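# Kitchen corner, notebook
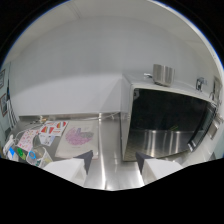
*Wimden, March*

Spent the first hour on the counter again, because the papers have crept back. I swear I cleared that left side on Saturday! The big sheet with the pink and purple petal pattern is the one I want to keep flat for the Limodero covers, so it can't live next to a microwave forever. Same goes for the rainbow half circles. They all need to go in the drawer – the wide one, under the scale – and I've written PAPER on a bit of tape so we stop arguing about it.

The microwave door was open, so I wiped inside while I was at it, then did the black glass. Stainless steel shows every streak under these lights and I went over the countertop 2 times before giving up (plain water and a dry cloth still beats the spray, for whoever orders supplies next).

Small pot with the short handle is still up on top of the microwave. I don't love it there, but the hook rail from Trekach hasn't come and there's no room on the shelf. Order number ends in 338 if anyone wants to chase it. I've asked for eight hooks, which should cover the pots and the sieve.

Wax test for the afternoon: 108 grams in the small pot, water bath, low heat, stir with the old spoon. Last batch went grainy and I think I rushed the cooling. If this one sets smooth I'll brush it on a scrap sheet first – NOT on the petal one.

Still to do:

- measure the drawer for dividers
- find a lid for the clear plastic container
- ask Urban about the thicker paper, the cream one, and whether they'll cut it for us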